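## Snack table FAQ, Tunthorpe break room

**Can I leave ketchup on the table?**

Fine, as long as it has a plate under it. Cut fruit goes in the fridge by 11.

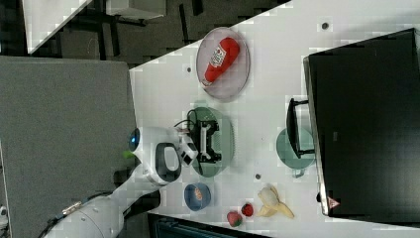
*Ketchup on its plate, strawberries and banana to the side.*

**Who restocks the fruit?**

Marisol Boateng, every Thursday.

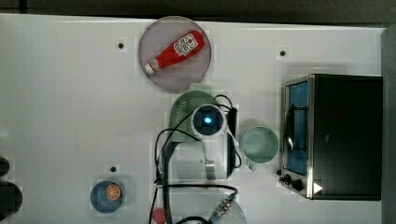 **Where do mugs go after use?**

Rinse them and put them on the rack by the sink. The dishwasher is started at 8 each evening.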